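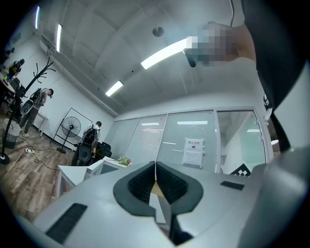
We need more hands at Peltik, and I mean that as literally as you can take it. I'm Randi, I run the collecting side of the Zerkis project, and I'm looking for people who'll come in and pick things up and put them down again for a few hours at a time. Paid, obviously!

I've had a lot of puzzled messages after the first short notice went up, so I'm going to have another go at explaining it properly. You hold a gripper in your hand, a bit like the grabbers people use for litter, only chunkier, and it has a camera on it. You use it to do ordinary jobs. Moving a bowl from one table to another. Putting a cup away in a cupboard. Folding a cloth, closing a drawer, getting a lid back on a tub (harder than you think, bring patience). Every go you have at it is saved as one example, and the examples go off to the learning team, who use them to teach a robot arm to do the same sort of thing. You never have to touch the robot arm. I hardly ever see it myself, it lives on another floor.

The bit people find odd is that we want you to do it your way. I'm not after perfect technique. If you're left-handed, lovely. If you go round the side of the bowl where I'd have gone over the top, even better, leave it in. We've got plenty of examples from the same handful of staff and the learning system has started to move like them, and one of them is me, and I'm clumsy.
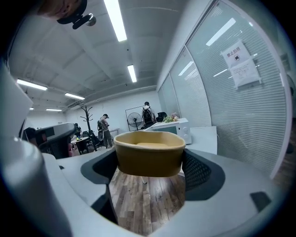

NISHOLM, January – Places are open for the next round, which runs through the rest of winter. Morning shifts start at nine and afternoon ones at half past one, and you can do one or the other but please not both on the same day. I've tried it and my wrist had opinions.

A shift is three hours with two breaks. In that time most people get through 58 good examples, though I don't want you staring at the tally. First-timers do fewer and that's completely fine. You're paid for the hours and it makes no difference how many you manage or how many we end up throwing out. We do throw some out, by the way, so please don't take it to heart if yours go.

What you'd be doing in a normal shift:

You come in, sign the sheet, and one of us fits you with whatever you need for the day. For some tasks that's just the gripper. For others you wear a pack on your back as well, with straps, and we'll take as long as you like getting it comfy. Then you get a card with a task on it. You say the task number out loud, you do the task, you put everything back somewhere slightly different, and you do it again. After a while you swap cards. There's a lot of paper tableware this month, I'll be straight with you. Paper bowls are a pain to grip well: squeeze too little and they slide, squeeze too much and they go oval. That's exactly why the learning team wants piles of them.

Who I'm looking for:

Anyone 16 or over, with a parent's signature if you're under 18. No experience wanted, and no technical background either. You need to be all right on your feet for a fair stretch, able to follow a card, and willing to repeat yourself without going mad. Steady hands are nice but shaky ones are welcome too, and I'd particularly like to hear from older people, from small people, and from anyone who grips things a bit differently after an injury or whatever else. If the pack is no good for you, tell me and I'll put you on gripper-only cards.

Things to wear and bring: flat shoes, sleeves that stay put when you push them up, and a drink with a lid. Take off dangly bracelets before you start. Phones go in the tray during a run. There are cables on the floor in places so do pick your feet up (I have gone over twice and Willy hasn't stopped talking about it).

About being recorded. The camera looks out past the gripper, so it catches the room and sometimes other people in it, which will include you when somebody else is working near you. Your own hands will be in there too now and then. We blur hands and faces before anything leaves our drives, and there's a consent form that says so in plain words. Read it at home first, I'll email it over. You can pull out whenever you like, and if you want your examples deleted you've got until the end of the round to say so.

To apply, write to the Peltik front desk and put "Zerkis hands" in the subject. Tell me your name, which hand you use, whether mornings or afternoons suit you, and roughly how tall you are, for the straps. No CV please! I'll ring you back for a chat, then you come in for a short paid try-out, and if you hate it you can go home with no hard feelings.

I've got nearly all the afternoons covered and hardly any mornings, so early birds will go to the top of my pile. Willy Van Dijk is looking after the rota while I'm away at the end of the month and he answers emails much faster than I do.

– Randi Vik

Comments

marrowfat
Did this last autumn. Pleasant enough, bit repetitive, paid on time. Wear something thin on your back, the pack gets warm. The cupboard cards are the best ones.

Tove in flat 2
Can two of us come on the same shift? My sister would only do it if I'm there.

Randi Vik
Yes of course, put both names in the one email and I'll pair you up. And thank you marrowfat, I've added "thin top" to the form!

Pell_B
I've got arthritis in my right hand and can only do pinchy movements with the left. Is it worth applying?

Randi Vik
Very much so, please do. We'd start you on the light things and you can stop whenever it aches.

oldgoat
do we get to see the robot

Willy Van Dijk
Sometimes, if the learning team are in a good mood. Ask me at the break.

More from this noticeboard
Makris kitchen trials: tasters still needed
Zerkis round one: what we collected and what we binned
Wanted: odd cups, lids and tubs for the task shelf
Peltik front desk cover, mornings
Changes to the Nisholm bus stop by our entrance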